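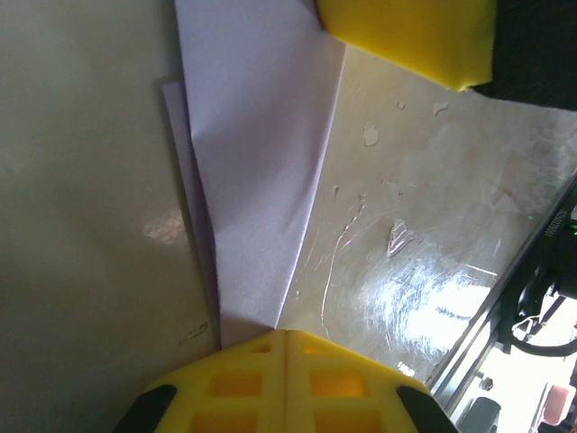 Notebook, August, paper folding task. Started 9.40.

Continuing with the half fold. Yesterday I finished the remote control episodes from the second desk and today the plan is hand guiding only, same paper, same place on the table. I want to compare both ways before we collect the large set for Tirkar.

The target is still 600 good demonstrations. At this moment we have 312, but I went through the list during breakfast and twelve of them I would not keep. In those the operator let the fingers stop for a long time above the paper while thinking. The policy learns this waiting very well, we saw it already in spring. So I count 300 and I have marked the others in the sheet with a W, please do not delete them yet.

Remarks on the yellow fingers. They are soft, and when they close fully the tips make a small peak. If the peak comes down too near to the paper it pushes the lower end and the sheet turns a little. In remote control I do not feel this at all, I only see it on the screen, and usually too late. By hand I feel it in the arm at once and I go up again. This is for me the strongest argument for hand guiding so far.

The argument against: when I hold the arm, my own sleeve comes into the wrist view. I checked nine episodes from the morning and in four there is a piece of grey sleeve at the side. Rolled up sleeves after that, and I hold the arm higher, behind the joint. It is less comfortable and the shoulder gets tired after twenty minutes or so.

11.15. The glare on the table is strong again. The shiny film has white chips and scratches, and beside the bright patch the detector sometimes takes a white flake for a corner of the paper. Two possibilities:
– change the film (Hinosdale has a matt one, I asked for the price)
– leave it as it is and let the policy see the bad surface
I prefer the second for the first half of the data. If we change the film in the middle, write the episode number here, otherwise we will look for the reason for weeks, like with the lamp.

Paper: the pale lilac sheets from the Flikon box. After several folds a sheet keeps its creases and wants to close by itself, so the task becomes easier than it should be. New rule from today — one sheet is used for five episodes and then goes to the recycling. We have 2,000 sheets, so there is no need to save.

13.30. Short call with Kazlauskienė. She wants that the demonstration begins with fingers closed and ends with fingers closed. Now half of mine begin open. I think this can be cut in software, the first second is mostly empty motion anyway, but I have to check that the time stamps of the gripper and of the wrist camera agree. Last time there was a small shift between them, and cutting made it worse.

14.50. Did a further series by hand. The press along the fold is the difficult part. If I press with the tips the line is sharp but the sheet slides. If I press with the flat side of one finger it stays, but the fold is round. Best result: flat side first, then tips, slowly, from the middle to the outside. I will show this to the other operators so that we all do the same movement. Different styles in one set gave us bad results with the cloth.

To do:
– check time stamps, nine episodes from the morning
– add a column "sheet number" to the sheet list
– clean the film with a dry cloth only, no alcohol
– ask whether the remote handle can give some force back, even a simple vibration
– repeat the pressing part by remote control with the new order of movements

Stopped at 16.20, arm parked, files copied to the second disk.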